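Week 2 - Controls, Knobs and Plugs: Notes for the Workshop
Course 227, Designing Things People Touch
Instructor: Osvaldo Testa

Welcome back, everybody, and thank you for bringing so many wonderful old gadgets from home last time (the kitchen timer with the missing bell was my favorite, and I still want to know how it got that dent). These notes cover what we talked about on Monday and what I'd like you to have in your heads before you start on your own panel. Read them with a cup of something nearby, because I do go on a bit.

We began with the push button, the friendliest control there is. A button asks for one thing and you either do it or you don't. What we want to notice is how it sits in the panel. Does it stand up where a finger can find it? Does it have a collar around it? When there are several, are they in a row or in a cluster? A row invites you to read along it. A cluster, such as a diamond, lets you learn each button by where it lies, and after a few minutes most of you had stopped looking down at all. Color helps in the beginning and matters less as the hand learns.

Then the slider. A slider has a beginning, an end and everything in between, and that makes it a lovely thing for volume or brightness and a rather poor thing for yes and no. Remember our long argument over whether the numbers belong beside the slot or under the knob's path! Dario Orlandini, who teaches the other section, puts them beside it every time. I go back and forth. Whatever you choose, try moving the knob and see which numbers you can still read.
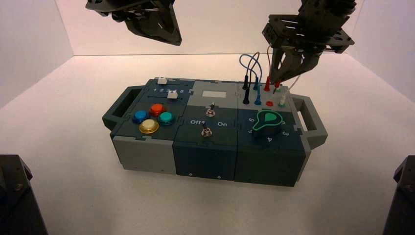

Plugs and sockets come next, and they are a different sort of animal, for the simple reason that they can be got wrong. A button pressed by mistake can usually be pressed again, but a plug pushed in at the wrong angle may bend or stick or just make a person cross. Think about how much room the fingers have around each one. Think too about the cable, where it goes and what it lies across when you reach for something else.

Handles we only touched on, so have a look at chapter 2 of the Matheson reader, where she is very good on openings and grip. Bring one question about it.

For next time, sketch a panel with at least one button, one slider and one plug on it, full size, on plain paper. Lay your hand on the drawing and pretend to use it - you will feel silly, and you will also find out which parts are too close together. The sketch is worth 100 points and I grade generously if I can see you tried things and changed your mind. Pencil is fine. Please leave the erased lines in if you can bear to, I like to see them.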